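17 May 2025

Up early, kettle on, and at the desk before seven because I had promised Hernán Cabrera my notes on the sorting trials by lunch. He is writing the piece for the Nasinley newsletter about whether a machine can do the chores in a small workshop yet, and he wants it to be fair. I said I would give him what I had and he could make it fair himself.

I spent most of the morning going through the simulated runs. The job sounds like nothing. There is a rack with toolboxes on the back level and three open bins on the front, one green, one blue, one red, and the arm has to deal with small parts in and around the bins. A fourteen-year-old on work experience would have it done before the radio got through a song, and would be looking at their phone by the second verse.

My own view has changed a bit since last July. Back then I wrote in this diary that I would have an arm in the shop by Christmas. I had just come back from the open day at Tonordale and seen one stack boxes all afternoon without dropping any. Every box was the same size and every one came down the belt the same way up. I didn't think enough of that at the time. In my shop nothing comes the same way up.

The runs are slow to go through. You have to stop them and look at where the fingers are, then go on a little and look again. I went through 32 this morning and marked each one on the sheet with a tick, a cross or a question mark. There were more question marks than I would like. I kept two views from the same set-up to send with the notes.

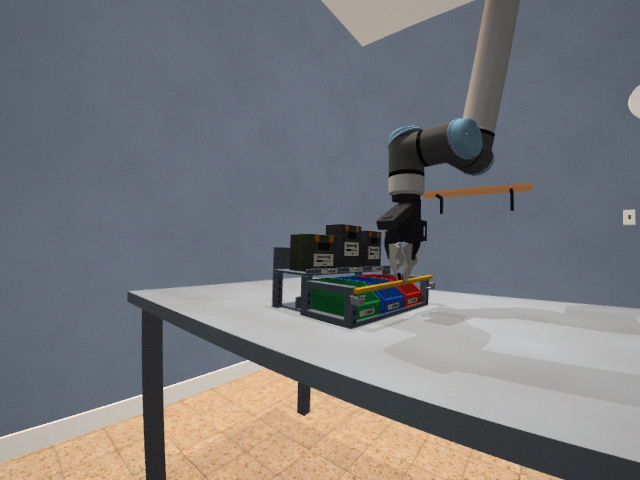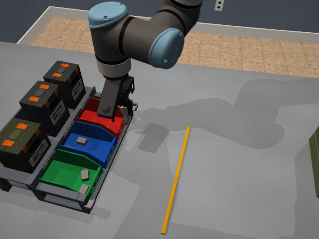 What I find hard to put into words for Hernán is how much of the work is in the small bits. Reaching the rack is easy. Any arm sold in the last ten years can get to a place you tell it to get to. The trouble starts in the last inch, when there is a bin wall on one side and a rail on the other and the part is lying flat on the bottom. I do it with a fingernail. I press down on one end, the other end lifts, and I have it. I have never had to think about that before, and this morning I went down to the bench and did it 12 times with an old washer to see how I did it. I still could not have written it down properly.

The other thing is knowing when the job is finished. If I am clearing up and I see a part on the bench beside the bin, I know it is not put away. I don't need telling that near the bin is not in the bin. The program has to be told, and then told how near counts, and what to do if the part is leaning on something. Veloso, who supply the software, say their next version handles this better. They said so about the last version too, and to be fair to them it was a little better.

Had a cheese sandwich at half twelve and rang Hernán while I ate it. He asked me straight out, yes or no, can they do it yet. I said it depends what "it" is. He said that was no good for a headline. I said all right, no for my bench, yes for a bench where somebody has tidied up first. He liked that and wrote it down, and then asked who does the tidying. I said me, which is more or less the whole problem.

We talked about the house side as well because he wants a few lines on that. His sister has one of the floor machines from Brusar and is pleased with it, but she goes round before it each night picking up socks and chair cushions. I have no machine at home and don't plan to get one. I would pay good money for something that emptied the dishwasher and put the cups back on the right shelf. I would not pay for something that emptied it on to the worktop and left me the rest. He asked what price I would go to and I couldn't tell him.

He also asked about jobs. I said I don't see anyone at our place losing work to an arm for a good while. The lad who sorts the returns also answers the phone, signs for parcels, spots when a delivery is short and knows which customers will make a fuss. Sorting is a small part of his day. If a machine took that part off him he would be glad, and so would I, since he is always behind on the returns.

Afternoon was ordinary. The invoice for the compressor service came in at £286, which was more than the quote. I have written to ask why. Rained from two until nearly five and the gutter over the side door is leaking again, so I moved the cardboard away from the wall and put a bucket under it. Must find the ladder.

Went back to the notes at four and typed them up. I left the question marks in. Hernán may want them turned into something clearer but I would sooner he printed that we weren't sure. I added a line saying that these are simulated runs and that a real bench has dust on it and poor light, and parts with oil on them, and that I would expect worse before I expected better. I also put that I am more hopeful than I sound. The arm doesn't get bored. If it needed five goes at each part but did it overnight with the lights off, I wouldn't mind the five goes.

Sent it all at twenty past five, later than I promised. He replied with a thumbs up and a question about the spelling of Tonordale.

Supper was leftover stew. Two more batches of runs to look at before the end of the month. I want to change the sheet first so there is a box for "part moved but not picked up", as I kept writing that in the margin and running out of room.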